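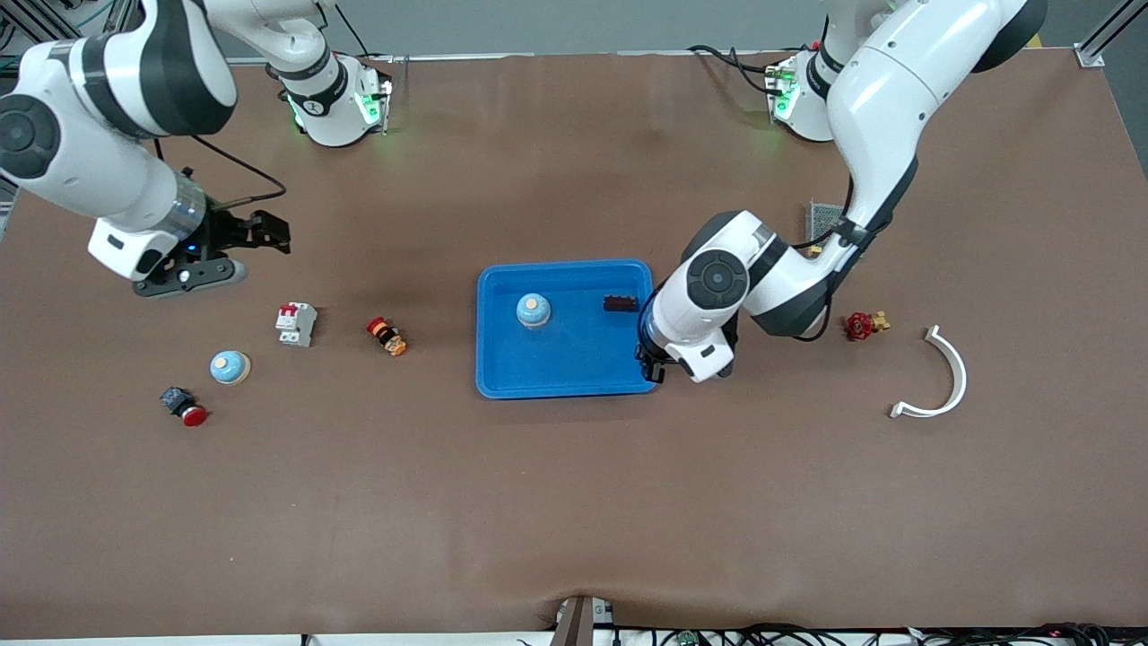

Has anyone had a real result from those leather revival creams? Flelier want 60 quid a tub and swear it lifts any mark. I've got a brown mat with faint wrinkles and a few lighter scuffs, and I doubt cream does more than darken it for a week. The chap in the Plesthorpe shop couldn't say what's in it.
Filali
3 comments

Depends if it's leather at all. Put a drop of water on the back. If it just sits there, it's probably plastic and cream is money wasted. Same goes for wiping down a smooth beige tabletop with the stuff. 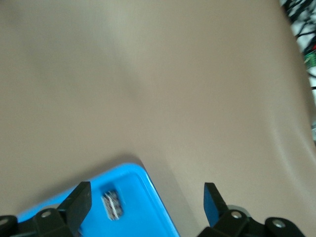 Marwa Shawky reckons neutral shoe polish does the same job for under a tenner, though she wouldn't promise anything on scuffs.

just buy a new one
2 shares

Related
Does saddle soap go off?
Getting biro out of a handbag

Contact us | Back to top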